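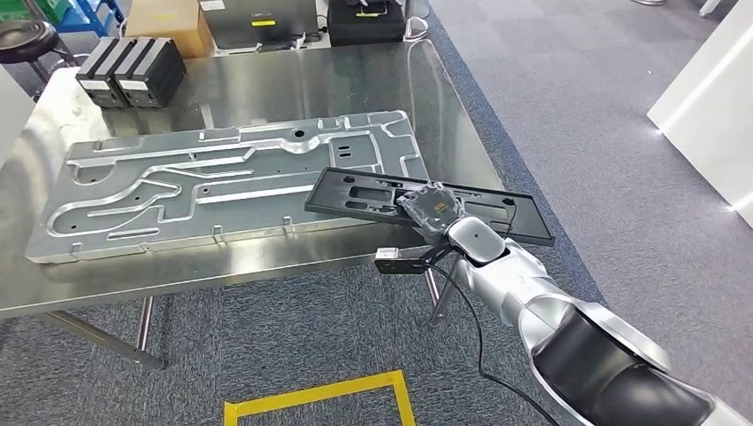 Contact sheets are worth paying for
May 4, 2018
By Keerthana Poojary

My lab, Florgate, dropped contact sheets from its basic order in July. You now get scans and negatives, and a sheet costs $3 extra per roll. Most customers I've talked to skip it. I think they should pay.

I have 2,519 scans on a hard drive and I rarely look at them. When I open a folder, I go straight to the two or three pictures I remember and close it again. On a sheet I see the whole roll in order, including the misses. Last winter I found that I had shot the same doorway on nearly every roll and always stood too far back. The folders never showed me that.

Some people say the thumbnail view does the same job. It would if we used it, but mine sorts by date scanned and mixes the rolls together.

Twenty rolls a year comes to $60. I spend more than that on film I don't finish.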